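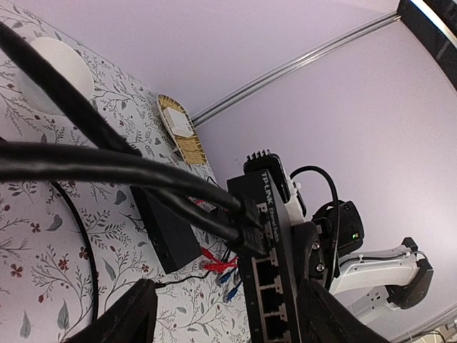
Proceedings > Field Demonstrations > Section 4

4. The Open Day at Loseck

4.1 Arrangement of the demonstration

Figure 3. View from the wrist camera during the cabling demonstration, with the TP-Link Ethernet switch between the two gripper fingers. Red and blue network cables lie beside it.

The open day was held at the Loseck site on Tuesday, May 5, 2026, and was the first occasion on which the cabling task was shown to visitors from outside the project. Demonstrations were given in 3 sessions under the direction of Edeltraud Frei. Visitors followed the work on a screen carrying the wrist camera picture, and a member of staff gave a spoken account of each attempt.

The task was kept close to the one used in our earlier trials at Stevberg. The arm was asked to approach a network switch, take hold of a cable and bring its connector to a free port. As Figure 3 shows, the switch stood on its side on a table with a flowered cloth, and its row of empty ports was in view of the camera. Black cables ran across the table to the switch from the left, so the planner had to treat them as obstacles during the approach.

The Jeron planner was used throughout, with the settings given in Section 3. It had been trained on 1,096 recorded attempts, of which 636 came from Stevberg. No further training took place on the day.

4.2 Remarks from visitors

Written remarks were received from 11 visitors and were sorted by Theresia Berchtold and Vinzenz Mayrhofer, working separately. The most frequent concerned speed – several visitors asked why the arm paused before closing its fingers. The pause is a fixed wait in the Simiyu control software and can be shortened. Others asked how the planner tells one cable from another where they cross. We return to this question in Section 5.

A second open day is planned for August, when the same task will be repeated with the shorter wait.

Contact: Rosalie Kofler, Loseck site office | Back to top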